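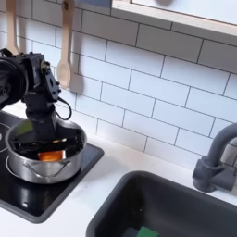 Hello Panditz support, and thank you in advance for reading all of this, I know I do go on. I'm writing about the play kitchen we bought for the children's corner at our library branch in Bokodport, the one with the white counter and the pretend sink. We love it dearly (the kids more so!), but the tile sheet along the back has started lifting and I'd like some advice before I go at it with the wrong glue. It's the white brick-pattern one with the thin dark grey lines, running behind both the stovetop and the sink, and the trouble is down low behind the cooktop, where little hands tend to get at it. The shiny silver pot with the curved metal handle is our most popular piece by a mile and there's nearly always something orange cooking in it, so that end of the counter gets far more wear than the sink end does.

Ticket opened: December 18, 2020
Product: play kitchen, white counter, tiled back panel
Opened by: Jucélia Trindade
Status: Open

What I've tried so far. I pressed the loose edge down with my thumbs and it held until story time. Then I gave the wall behind it a wipe with warm soapy water, let it dry overnight and pressed it again, and that lasted nearly two days, which got my hopes up. After that I used a bit of the double-sided tape we keep for the noticeboard. Please don't scold me, I know it was silly, because now there's a sticky patch the size of a biscuit and it has picked up fluff from the rug.

The second thing is smaller. The stovetop panel rocks a touch when you lean on the front corner. It doesn't come out, but it makes a little clack, and one of our regulars has worked out that she can make it clack in time to a song. I don't mind the noise so much as I worry about fingers.

I've looked through the booklet and it only covers putting the thing together. We have the Siqueira model, if that helps, and I still have the spare screws in an envelope.

Warmly,
Jucélia

Reply from Alcides Queiroz, Panditz support

Hi Jucélia,

Please don't apologise for the long message, it saved me asking you half a dozen questions. And no scolding for the tape, we've all reached for it.

Let's start with the tile sheet. Take off as much of the tape as you can by rolling it with your finger, then rub what's left with a soft cloth and a drop of cooking oil. Leave it a few minutes, wash it with dish soap and rinse well. The oil has to be completely gone or nothing will stick there afterwards. Once it's dry, warm the loose edge with a hair dryer on low, holding it a hand's width away, and smooth it down from the middle outwards with a folded tea towel. If it still lifts, the backing has lost its grip and I'll post you a strip of our Solow adhesive, part 84, which goes on behind the sheet and doesn't show.

As for the clack, lift the panel straight up with both hands. Underneath you should find a felt pad in each corner, and I'd bet one has gone flat or wandered off. Part 36 is the replacement set. Could you let me know whether the pads are all there?

Kind regards,
Alcides

Reply from Jucélia Trindade

Oh, you're a marvel! The cooking oil worked beautifully and the fluff is gone, though the whole corner smelled faintly of salad for the afternoon. I did the hair dryer this morning before we opened. Most of the edge has gone down flat, but there's still a bit, maybe as long as my little finger, that springs back up, so yes please to the adhesive strip.

You were right about the felt as well. One pad was missing altogether and another had folded over on itself. I also found a hair clip, a library card and quite a lot of crumbs under there, so it was well worth lifting. The card has gone back to its owner, who had been looking for it since March.

One more question while I have you. Is it all right to wipe the stovetop with ordinary window spray? It's so glossy that every fingerprint shows, and I've only been game to use a damp cloth.

Reply from Alcides Queiroz, Panditz support

Hi Jucélia,

Stick with the damp cloth, please, and a little dish soap if it's really grubby. Window spray can leave the gloss cloudy over time. A dry microfibre cloth afterwards will take care of the fingerprints.

I've put parts 84 and 36 in the one parcel, no charge. Leave the strip under some heavy books overnight if you can lay the back panel flat. I imagine you can find a few.

I'll keep the ticket open until you've had a chance to fit everything.

Status: Waiting on customer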